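Bag handling demos, how many is enough?

ravinder_v
6th November
Just passed 700 episodes on the two-arm Vurkari cell and I'm having a great time! Plastic bags are so much fun to teleoperate — every one slumps its own way.

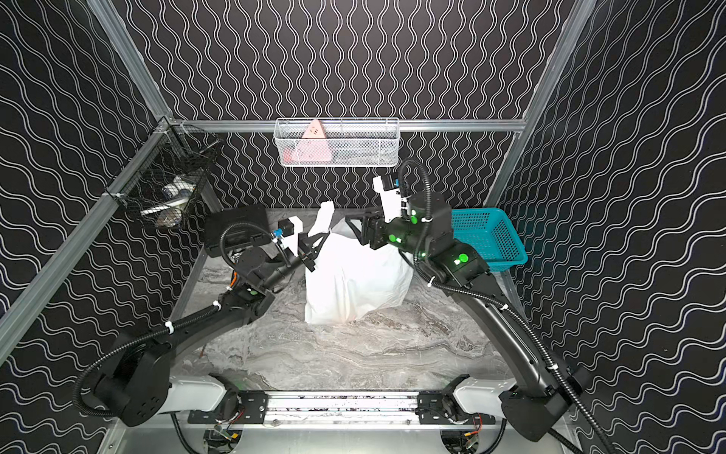 I want to reach 2000 before training anything. New start pose each time, and I keep the fumbles in.

telthorpe_kid
Train now! At 889 we found half of ours were near copies.

mosslane
Disagree on the fumbles. I'd tag them and leave them out of the first run.

ravinder_v
Tagging, yes. Leaving out, no — the regrasps are the best bit!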